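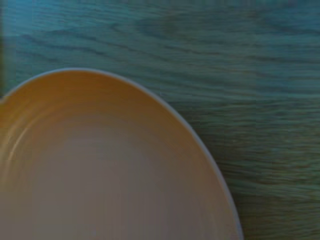
Fatik 30 Wrist Camera Module
Replacement part and service notice

Manufacturer: Brilidbridge
Fits: Osei tabletop arms, second and third series
Part number: FT-301
Status: In stock. Supersedes FT-300, withdrawn from sale in April.

Overview

The Fatik 30 is a fixed-focus color camera for close work at the wrist of a light-duty arm. It supplies the grasp planner with a view of the work surface during approach. The FT-301 revision replaces the sensor cable, the cable clamp and the white balance firmware of the FT-300. Housing, lens and bolt pattern are unchanged, and existing brackets can be reused.

Safety notice for FT-300 owners

Units of the earlier revision can develop a color fault in service. The white balance routine loses its stored reference after an interruption on the sensor cable and restarts from an uncalibrated value. The module continues to stream at full rate and reports a healthy status. No error code is raised.

The fault matters where the planner uses color to separate an object from the surface under it. In the reported cases, the arm closed on a rim later than planned or came down with the fingers too far inside the object. Glazed ceramic bowls were the most common item involved. One site, a dishware handling cell at Prurkevska, recorded 31 failed grasps before the cause was traced, including two broken bowls and one bent fingertip. No injuries have been reported.

Until the module is replaced, do not run an affected arm with a person inside the reach envelope. Reduce approach speed to the lowest setting and turn on the contact stop. The contact stop is off by default on second series arms.

How to recognize the fault

Wood surfaces shift toward teal or slate blue. Warm glazes lean orange near the rim and fade to beige-gray at the floor of the bowl. Fine detail such as wood grain may look smeared, although the smearing alone is not proof of the fault; a dirty lens cover or motion during exposure will produce it as well.

Check the lens cover first. Clean it with a dry microfiber cloth, hold the arm still and take a fresh view of a plain gray card. If the card reads neutral, the module is working within limits. If it reads blue or green, power the arm down fully, wait 30 seconds and repeat. A unit that reads neutral after a power cycle is still affected and should be replaced.

Cause

The FT-300 cable was clamped too close to the wrist joint. Repeated rotation past the midpoint works the shield loose at the connector. Bench testing by Kwabena Agyeman reproduced the first interruption after roughly 2000 wrist cycles with the original clamp. The FT-301 moves the clamp back along the forearm and adds a service loop. Its firmware also stops the stream and raises code 31 if the reference is lost.

What is in the box

Camera module with lens cover
Sensor cable, shielded, with molded strain relief
Cable clamp and two screws
Gray card
Installation sheet

Installation notes

Disconnect power at the wall before opening the wrist cover. The arm can drop when the brakes release, so support it at the elbow. Discard the old clamp. Fitting the new cable with the old clamp will bring the fault back and voids the warranty on the part.

After fitting, run the reference routine with the gray card flat on the work surface. Then run one empty grasp cycle and one cycle on a bowl you can afford to lose — at lowest speed — before returning the cell to normal use.

Firmware for the FT-301 will not load on an FT-300. The older board has no room for it.

Exchange

FT-300 modules are exchanged free of charge, in or out of warranty. Write to the service desk, attention Kwame Lamptey, with the serial number from the back of the housing and the arm series. If grasps have failed, include the planner log and leave the cable attached to the module. We need the connector as it was in service.

Arms bought second-hand are covered. Proof of purchase is not required.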